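Brurine Reading and Home Learning Circle
Minutes of the meeting held on 3 September 2026, in the upper room of the Canton library

Present: five members. Apologies were received from two.

1. Minutes of the last meeting

The minutes were read and accepted with one correction. In item 4, the word "borrowed" should be "bought". The atlas belongs to the circle and does not have to go back.

2. Map books for the youngest group

The members discussed which books about maps and places we should use with children before they begin school. Three titles were proposed. After some discussion it was agreed to start with the book of island maps from Falcão, as its pages are thick and the text is short enough to read in one evening. The second title has very beautiful drawings, but several members found that the names of rivers are printed too small for reading aloud.

It was asked if the children should draw their own map before or after they hear the story. Opinions were divided. One member has tried both ways at home and prefers after, when the child already has some words such as "bridge", "coast" and "north". It was agreed that each family will choose for itself and tell the circle how it went.

3. Reading corner

The corner stays in the same part of the room as before. The low shelf will be moved nearer to the window, and the big floor map will be unrolled only when a group is using it – it was stepped on too many times in March and one fold is now open. The repair will be done with cloth tape.

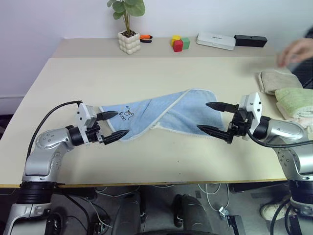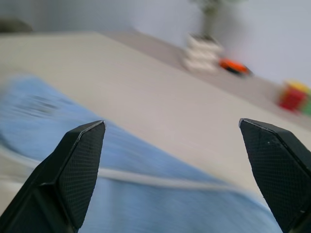

A parent from the Trakine group asked whether the older children could have the floor map for the first half hour, as they need more time for the distance game and the little ones usually arrive later. The same parent said that the game works better with string than with rulers, and that the children begin to compare the lengths by themselves. This was agreed for the next four meetings, and after that we will look at it again.

4. Lending box

The lending box is nearly full and some books are in poor condition. It was decided to take out those with missing pages and to keep the ones which have only a damaged cover. A family may keep a book for three weeks. The proposal to make this longer in the holidays was not voted on, because it was not in the agenda.

The bilingual picture dictionary has not come back. A note will be put inside the lid of the box, in friendly words.

5. Other matters

The Canton library has offered us a second shelf on the ground floor. The offer was accepted with thanks. The label for this shelf should say "Maps and places" – the word "geography" was thought too heavy for small children.

Members are asked to bring old bus maps and town plans to the next meeting, also if they are torn.

The meeting was closed after item 5. The next agenda will be put on the library door.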